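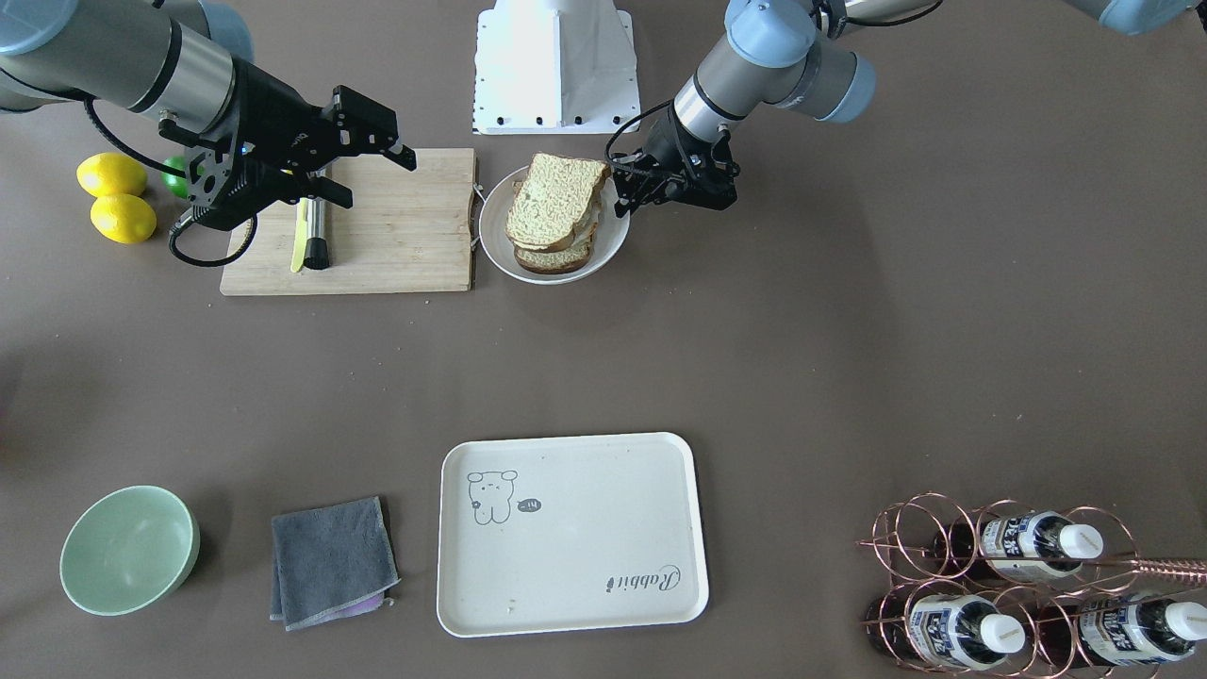

**Pre-run checklist, two-arm kitchen bench, shared workshop (December)**

I go through this before every session and scribble next to each line, so excuse the mess. Farah Harahap countersigns at the end of the month. If you're borrowing the bench, copy the list and write your own comments – mine won't be much use to you!

## Power and stop

- [x] **E-stop latches and releases.** Pressed it 11 times. It caught every time, though the release twist is getting stiff and I'd like a spare in the drawer.
- [x] **Supply box fan running.** Running, and noisy as ever. I blew the dust out with the compressor (outside, please, the woodturners complained).
- [x] **Run log started.** This is run 978 on the Tundau controller. I know, I was hoping for a party at 1,000 too.
- [ ] **Breaker labeled.** Still masking tape. Still my job.

## Arms and cables

- [x] **Base bolts snug.** Went over them with the short torque wrench and none of them moved.
- [x] **Joint caps seated.** One popped off last month and rolled under the lathe, so now I push on every single one with my thumb.
- [x] **Wrist cables have slack.** Jogged both arms to the far corners at low speed. The loops are generous, maybe too generous, and I want a clip on each wrist before we try anything faster.
- [x] **Gripper screws.** Paint marks all line up. Yay.
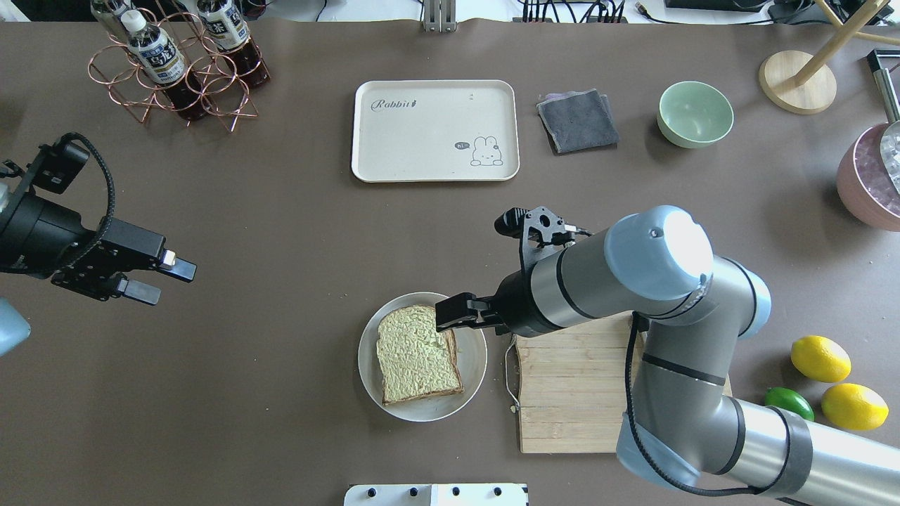

## Software limits

- [x] **Speed cap at 30 percent.** Confirmed on the Dzene panel and again in the config file – the two have disagreed before.
- [x] **Floor height set.** The lowest fingertip point is 185 mm above the base plate reference while homing. It drops only once the task starts.
- [ ] **Arm-to-arm collision check.** Passed in simulation, but I haven't redone it since the Akik update. Low speed only until I do.

## Table and props

- [x] **Props in place.**
- [x] **Nobody's hands inside the tape line.**
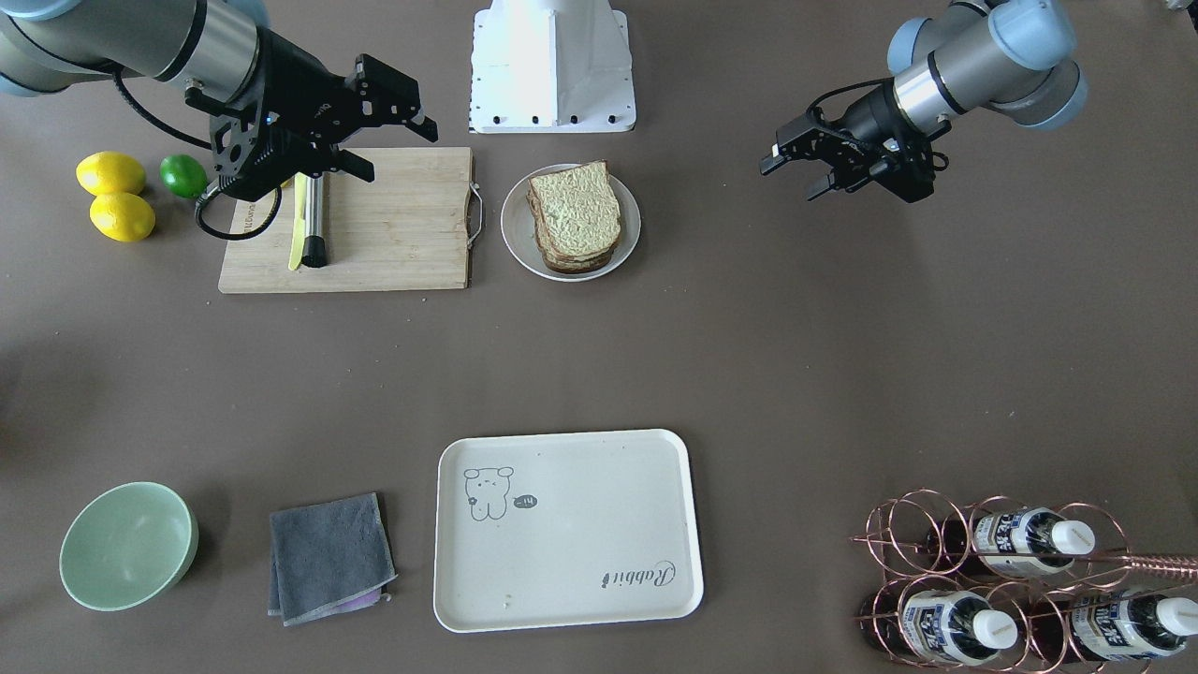

My grip force setting is the thing I keep fiddling with, and I've left it on the soft preset again. Firm is great for hard stuff and terrible for anything squashy. With a stack of bread slices on the plate, soft is where I want to be, and I'd also like a slower approach near the cutting board while there's a knife lying on it. Bottles on a rack are a whole other problem (round, slippery, heavy at one end), so those stay off the task list until the new finger pads arrive from Modatville.

## Sign-off

Good to run at low speed. Open items: breaker label, collision check, wrist clips. Farah, could you bring the label maker back when you're done with it?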